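Surkby Guest Rooms, Gendstead: Questions of Our Guests

When can I check in?
From 2 pm until 8 pm. If your train is late, please call us before and we will wait for you.

Is breakfast in the price?
Yes, for all rooms. It is served on the ground floor from 7 to 10. Tell us in the evening if you don't eat eggs or milk.

Do you take a deposit?
Yes, 20 percent of the full price. In September we ask for the full payment.

Can I come with a dog?
One small dog is welcome in the garden rooms. Please don't leave it alone in the room.

How far is the lake?
It is 100 meters by the path behind the house. The path has no lights, so take a lamp with you at night.

Can I get an extra blanket?
Yes, free of charge. Ask Halina Krajewska at the desk before 9 pm. 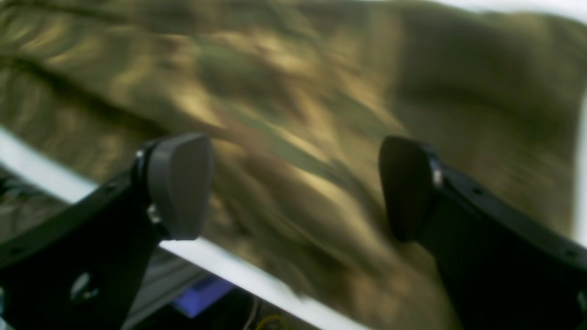

After this hour the desk is closed, but the phone is answered all night.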